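Costhorpe Sorting Set, item 2239

Blocks in three colors with three open containers
Line: Tendunine, table activities
In stock. Usually leaves our warehouse within 6 working days.

The Costhorpe Sorting Set is a simple set for sorting by color on a table. You get blocks in red-orange, yellow and light green, and one container for each color. There are no batteries, no cards and no board. Everything is ready when you open the box.

We sell this set to schools, day centers, hand therapy rooms and also to many families. It was first put together by Cengiz Kozan for our own showroom, where visitors wanted to try the tables with something in their hands and we had only pens and cups to give them. After some time we received more questions about the blocks than about the tables, so we gave it an item number and put it in the catalog.

What is in the box

Blocks, 13 of each color
One blue basket, perforated
One white container with raised walls
One orange translucent container
One cotton bag with a cord, for the blocks
A folded sheet with suggestions for use, in English and Turkish

The table and the work surface are not included. Please see the section "Which table to use" further down this page.

About the containers

Customers sometimes ask us why the three containers are not the same model. In the first version they were the same. We changed this after the set was used for a longer time in the day center in Plemberg, where Sidra Warraich is responsible for the activity room. She wrote to us that several of her guests do not see color differences well, and that they looked at the shape of the box before they looked at the color of the blocks. With three different containers these guests can also take part, because you can say "the one with the holes" or "the white one" and everybody understands.

The blue basket has a lattice pattern, so crumbs and dust fall through and do not stay in the corners. You can lift it with a finger in the openings. The white container has raised walls, and it is the one we recommend for people who let the block fall from a small height. The orange container lets the light through. If you stand it near a window, you can see from the outside whether it has blocks in it or not.

All three are open at the top and have no lid. We tried a version with lids in October and took it back quickly. The lids were on the floor most of the time. 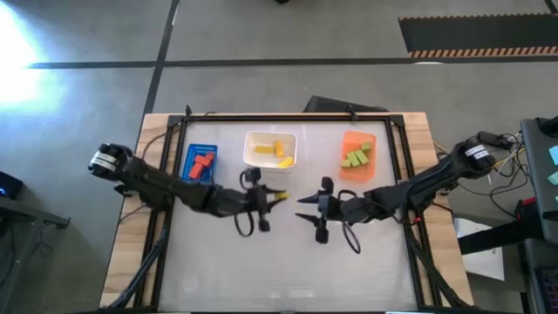

Setting up the table is a matter of one minute, but it is worth to do it with care. Put the containers in one row at the far edge of the surface, with some space between them, and keep the middle free. In the middle is where the hands meet and where a block is taken, turned or passed to the other side. On a white surface like this one, the yellow blocks are easy to find, and the red-orange ones even more. The light green is softer, so for people with weak sight we advise to begin with the other two colors and add the green later. You can also see that the color of the container does not need to match the color of the blocks. Red-orange goes in the blue basket, yellow in the white container and light green in the orange one. This is the order we print in the folded sheet as "crossed sorting", and it asks for a little more attention than it seems.

Ways to use the set

Crossed sorting. As described before. Decide together which color goes where, say it aloud one time, and start. If a block goes in the wrong container, leave it until the end and look at it together.

Matched sorting. Use only the orange container and the white one. Put the red-orange blocks with the orange container and let the person choose what belongs in the white. Small children have strong opinions on this point.

Passing. Two people sit on opposite sides of the table. One takes the block and holds it over the middle. The other takes it from the hand and puts it away. It is good for children who find it difficult to wait, and for two adults who exercise together after an injury of the hand. In our experience it is better to pass slowly, and to let the second person be the one who says when.

Emptying. Begin with full containers and take the blocks out, one at a time, without tipping. The blocks lie in all directions, some flat and some leaning on the wall, so the fingers must find a new position for each one. Tarık Tatlı, our adviser for therapy rooms, uses this exercise more than the others. He starts with the basket, where the blocks have the most space, and fills the containers more from one visit to the next.

Standing. Put the blocks upright on the surface before they go in the container. This is for calm hands and a calm table. Do not do it on a table that moves.

Which table to use

The set works on any stable table. For daily use in a room with many people we recommend a white surface with a border around it. The blocks are small and they like to roll off the edge, especially when more than one person is working. A black aluminum frame on a wooden table does this very well, and the dark border also shows clearly where the working area ends. If you already have a good wooden table, you can order only the surface with the frame from our Mbeki series and lay it on top. Please write us the length and the width of your table top before you order, and measure it at two places. Old tables are often not straight.

If you want to work from both sides, leave both of the short sides free and do not push the table against a wall.

For rooms with a hard floor, for example concrete, we have good experience with marking the place of the table using dark tape. After cleaning, the table goes back to the same place, and people who come every week find their chair without asking.

Cleaning

Wipe the blocks and the containers with a damp cloth and mild soap. Dry them before you put them in the bag. Please do not use the dishwasher, as the orange container becomes cloudy from it. For the openings of the blue basket you can use an old toothbrush. The bag can be washed at low temperature, together with other light-colored things.

Do not leave the set in direct sun for the whole summer. The light green is the first color to lose its strength.

Safety

Not suitable for children under three years. The blocks are small and can be swallowed. Adults who put objects in the mouth should use the set only with another person at the table. Please check the blocks from time to time and replace a block with a sharp or broken edge.

Spare parts

We keep all the parts separately, so you do not need to buy a new set when something is lost. Blocks are sold in a small bag with one color only. The containers can be ordered one by one. Write the item number 2239 and the name of the part, for example "2239, blue basket". If you have an older set with three equal containers, the new ones can be used together with it and the blocks have not changed.

Yellow is the color which is ordered again most often. We do not know the reason.

Warranty and returns

We give 2 years of warranty on the containers. The blocks are covered for breaking, but not for being lost. If you are not satisfied you can send the set back in its box within the month of purchase, also when it was opened. The cost of the return is paid by us for schools and day centers, and by the customer for private orders.

From our customers

"We use it every morning at nine, before the coffee. The holes in the basket are a good idea. I would like a bigger bag, because our people put also the cards and the pencils in it." Branislav Sokol

"Delivered complete and well packed. My daughter sorted for one afternoon and then built a stable for her horses with the white container. It is now difficult to get it back. I have ordered a second one as spare part." Ertuğrul Yurt

Questions before ordering

Can I have the set in other colors?
Not at the moment. For orders of more than 6 sets we can change one of the three colors, if the color is available from the current production. This adds around 13 working days to the delivery.

Do the containers fit inside each other?
No, they have different shapes. On the shelf they stand beside each other. The bag with the blocks can lie in the white one.

Can I buy the folded sheet in another language?
A Slovak translation is in preparation. Please write to us if you want to receive it when it is ready.

Is it possible to see the set before buying?
Yes, it is on the table in our showroom in Plemberg, and you are welcome to sit down and try it. Please call one day before, so that we can keep a place for you.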